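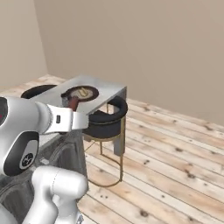
A white robotic arm beside a gray metal side table, in a computer-rendered room.

When the ministry of a small country buys armored vehicles, the newspapers write about the price and the number. Last March it was 80 vehicles from Endonis, and every article I read repeated this figure in the first line. I looked for the spare parts in those articles and found one sentence, near the end.

I worked 17 years in army supply, mostly at the depot in Grallero, so my opinion is perhaps not neutral. But I have seen what happens to a vehicle when a seal for the transmission is missing. It stands in the hall, then it gives its own parts to the other vehicles, and after one winter it is only a body with wheels. On paper we still owned it. In the reports it was counted as "available with limitations," an expression I never liked.

The contract with Endonis includes parts for 3 years. After this period the ministry must negotiate again, and there is only one seller.

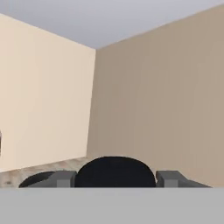
I think the parliament should ask for a different kind of contract. The drawings for simple components, such as hoses, brackets and filters, should be bought together with the vehicles. Workshops in Tramevari already make such things for trucks and farm machines, and their quality is good. The Choi engine is a more difficult case and I accept that it must go back to the manufacturer. A bracket does not have to.

Some former colleagues tell me that this would make the purchase more expensive at the beginning. Yes, it would. If the money is not enough, I would order fewer vehicles and keep them all running. A battalion commander can plan with 60 that drive — he cannot plan with a number from a newspaper.

The vote on the second payment comes before summer. I hope that at least one member will open the annex on maintenance and read it to the last page.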